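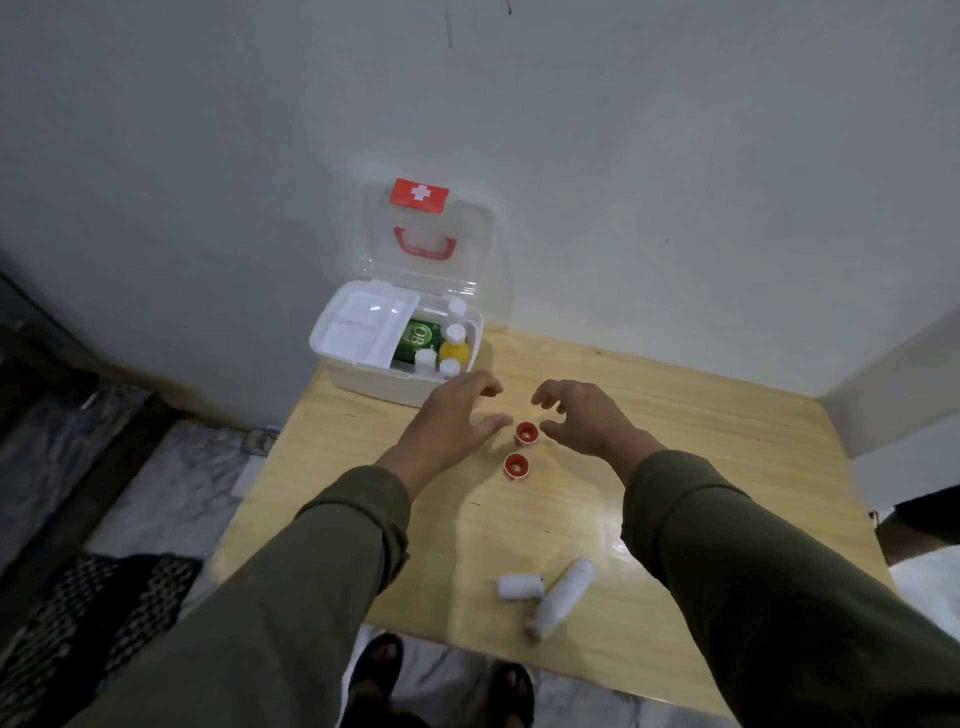
First aid kit open on the table, lid up against the wall

Last updated: Wednesday, September 17, 2025

Re: [tikiddale-home] what do you all keep in the first aid box?

> We finally bought one of the clear-lid boxes at the Purves hardware
> store and now it's sitting in the hall closet with nothing in it but
> a bag of Band-Aids. I was going to order the Ziklow refill pack (63
> pieces) and dump it in. Does anybody do it differently? Also where do
> you put bottles, because ours won't close if they're standing up and
> I don't trust the caps if they're lying down.
>
> Also also, is tape supposed to go yellow?

Hi all,

Oh, I have opinions on this one! I did our box over this week, everything out on the table, so you've caught me at the right time.

First, I'd skip the refill pack. We bought one when we moved out to Tikiddale and a huge chunk of those 63 pieces was the same skinny bandage in three slightly different lengths (and the tweezers couldn't have picked up a pencil). What we use in this house is tape, gauze, a couple of rolled bandages, something to clean a cut with, and regular bandages in the wide size. I'd buy those one at a time at Clevix or wherever you shop and let the box fill up slowly. You'll end up with stuff you know how to use.

On the bottles — measure first! I mean it, take a tape measure to the inside of the box with the lid down and write the number on your hand before you go to the store. I have brought home a bottle that was too tall more than once. The tall ones live next to the box on the closet shelf now and the short ones go inside, standing up, wedged in with a carton or something boxy so they don't tip over when you grab the handle. If yours won't close with anything standing, I'd give up on bottles in there and get the single-use wipes. Lying down is asking for a sticky tray, and I've cleaned that tray enough times for one lifetime.

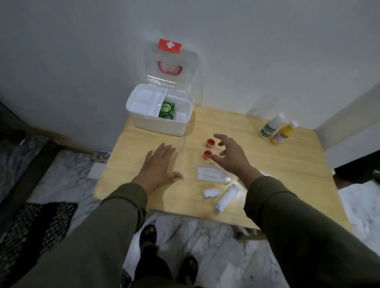

Tape is the thing I'd spend a little extra on. The cheap kind comes loose on a bare roll and picks up every bit of lint in the house, and yes, to answer your question, ours did go yellow, and after that it wouldn't stick to anything but itself. I switched to the small rolls with the red plastic rims, the two in the middle of the table there, and I like that I can find them by color when I'm in a hurry. The rolled bandages in front of them are a short one and a longer one, and I'd get both sizes too. Short for fingers and hands, long for knees and ankles. I put them in last so they're on top, and if they've come unrolled I roll them back up tight before they go in, or they eat up all the room.

The divider tray, if your box has one: I'd leave part of it empty. I used to pack every compartment and then couldn't get a fingertip in to pull anything out. Now the tray is for little flat things only and whatever doesn't fit goes underneath or gets left out.

Couple of other things while I'm going on and on. Check the dates on everything while it's out on the table. I do mine in November when the clocks change, plus whenever I happen to have it all out, and I toss what's expired right then so it doesn't sneak back in. I also tape a list inside the closet door (NOT inside the clear lid, I did that once and it blocked the view of everything, which was the whole reason I bought a clear lid). When somebody uses the last of something they're supposed to mark it. They don't, but the list is there.

And don't put the box up too high! Ours was on the top shelf for ages and I had to drag a chair over with a bleeding thumb.

Does anyone have a gauze they like that doesn't shed? The one I've been getting leaves fuzz on everything and I'm about ready to try another kind. I'll be at the Purves store on Saturday and can look for it there if you tell me what the package looks like.

847 views | 6 replies | 12 shares

Recent on this list
Closet shelves that don't sag
Best way to store extra batteries
Clevix moving their checkout counter again
Free to a good home: over-the-door rack
Sorting the medicine cabinet, part two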